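Chapter 11
Color in the Home

Choosing the color of a room comes before choosing most of what goes in it. A buyer who starts with the sofa often ends up repainting the walls to suit it. In this chapter we look at hue, value and intensity, and at how each one behaves on paint, fabric and wood.

Hue is the name of a color family, such as blue or green. Value is how light or dark the color is. Intensity is how strong or dull it looks. Two items can sit close together in hue and still stand well apart in value. 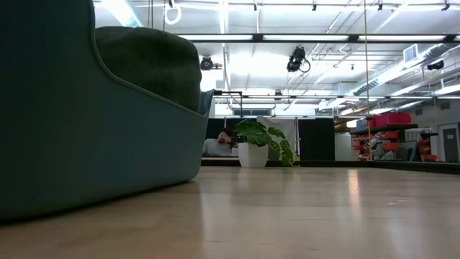 Figure 11.3 Related hues, different values: a teal armchair with a dark green seat cushion.

Surface matters as much as dye. A glossy floor throws light back into a room, and a soft, textured fabric tends to look deeper than a smooth one of the same shade. For this reason paint and cloth samples should be viewed in the room where they will be used – once in daylight and again under the lamps.

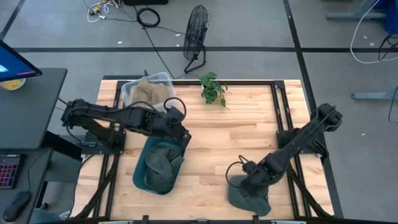 Small furnishings are the cheapest place to try a color. Throws, baskets and cushion covers can be swapped in an afternoon, while carpet may stay down for years. The Mondora case study on page 313 follows one family through 30 paint samples before they settled on a gray-green for the hall.

Key terms: hue, value, intensity, undertone, accent

Before you read, list the 3 largest areas of color in your own bedroom.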